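Wanted: people who sleep badly in summer

Fedik is looking for 230 adults who live in a warm home and are willing to write about it every morning for nine weeks. The pay is modest, the hours are terrible, and you will be doing them anyway.

We are a small housing research office on the second floor of a building with windows that were painted shut some time ago, so we come to the subject with feeling. Our last summer diary, run in the Wirwood apartments, produced a stack of notes that began with careful remarks on humidity and ended, by August, with single words. We would like more notes and better words. The new round is called Allis, and it covers Wirwood again plus the row houses on the river side and the lodgings on Sầm Street.

What we want to know is how people get through hot nights in homes that were built for some other climate, or for no climate in particular. Which room do you end up in? What comes off the bed in June and what goes on it instead? Who gets the fan? At what hour do you give up and stand in front of the refrigerator?

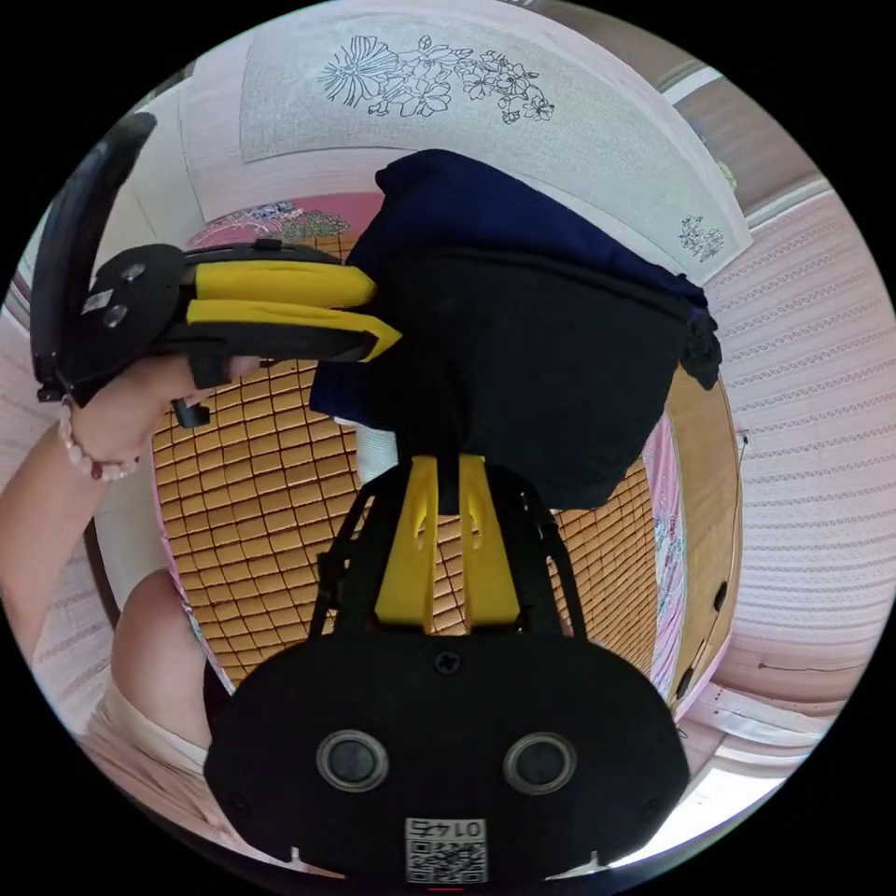
Who can take part

You should be 18 or older and living inside the study area from June through the end of August. A week away at your cousin's lake place is fine. A month at your cousin's lake place means you are sleeping well, and we wish you all the best.

Renters, owners, roommates, people in their parents' basement and people whose parents are in their basement are all welcome. You may have air conditioning. We ask only that you admit how often you run it, including the nights when you told the rest of the household you hadn't.

We are short on night-shift workers, who sleep through the hottest part of the day and are left out of nearly every study of this sort. We are also short on people over 70, and on homes where three or more people share a bedroom. If you fall into one of these groups, please apply even if the rest of this notice has put you off.

We can't take anyone who is being treated for a sleep disorder, or anyone who works for a company that makes mattresses, fans or window units. Two people in the same home may both join, but you'll fill out separate diaries and you should not read each other's. We learned this last time.

What you would be doing

Each morning before noon you fill in one page. It takes five minutes if you slept and less if you didn't. The page asks when you went to bed, when you were awake in between, what you were lying on and under, which windows were open, and how you would describe the night to someone you don't need to impress.

You'll also get a small temperature logger to put on a shelf in the room where you sleep. It has no microphone, no screen and no opinions. Please keep it off the windowsill, out of the sun and away from the cat. If you move to the couch, the logger moves to the couch.

Once, at the start, we ask for a bedding list: everything you own that goes on a bed, what it's made of as far as you know, and where it lives when you aren't using it. People groan at this and then write three pages. Cotton sheets, grass mats, bamboo mats, the wool blanket from an aunt that can't be given away, the thing you bought online at 3 a.m. because it promised to feel like a lake. We want all of it. Guesses about fabric are fine if you mark them as guesses.
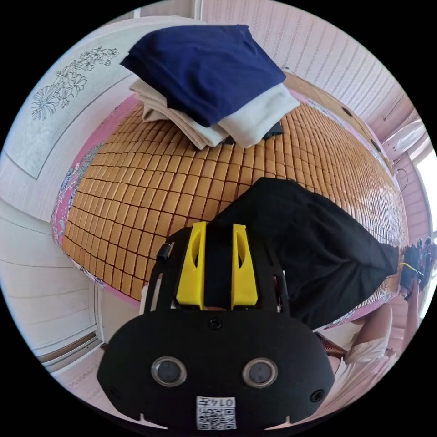 Laundry goes on the diary page too. Hot weather changes how often people wash and where they dry it, and a bedroom with two loads of damp shirts hanging in it is a different bedroom. There is a box to check. Should you be folding at midnight because it's the first hour cool enough to fold in, there is a box for that as well, added by popular demand.

In the last week of August there is one interview, by phone or at your kitchen table, lasting up to an hour. We bring our own iced tea. The interviewer will have read your diary and will be polite about it.

What you get

Participants who finish receive $600. It's paid in three equal parts: the first when the logger is set up, the second at the halfway point, and the last after the interview. You can miss up to nine mornings without losing anything. After that we call you, in a friendly way, and see what happened.

You'll also get a printout of your own room's temperatures for the summer. Last year several people took theirs to the landlord. We can't promise what a landlord will do with a graph, though we hear one was used to prop open a door.

What happens to the diaries

Your name comes off before anyone outside the office sees a page. Streets are blurred to the nearest neighborhood. We may quote you in the final report, and you can strike any line you don't want printed. Nothing about who sleeps where, or beside whom, will be passed on to your building, your employer or your mother-in-law, including when she calls the office and asks nicely.

You can quit whenever you like. Keep whatever you've been paid up to then. We'd like the logger back. 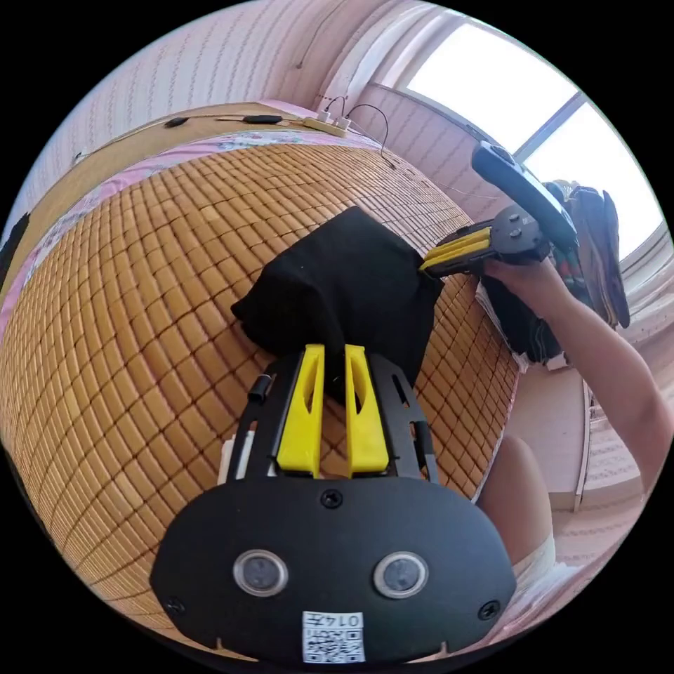 How to apply

Pick up a form at the Wirwood branch library, the laundromat on Sầm Street, or our front desk. Fill in both sides. The back asks for a short paragraph on the worst night's sleep you can remember at home, and it is the part we read first. Spelling doesn't count. Neither does drama, so a plain account of a sweaty Tuesday will do you as much good as the one where the ceiling fan came down.

Mail it to Fedik, Box 2569, or push it through the slot by the side door. The slot sticks. Forms need to reach us before the end of April, and we'll let everyone know in May, including the people we turn down. If more people apply than we have loggers for, we draw names within each neighborhood, with the night-shift and over-70 places filled first.

Forms come in English, Spanish and Vietnamese, and in large print. If writing every morning is hard for you, the diary can be left as a voice message. One man last year did the whole thing in whispers so as not to wake his wife, and we got used to it.

Questions can be asked at the desk on Friday afternoons until 5. Ring twice. The bell works, but we're in the back room with the fan on.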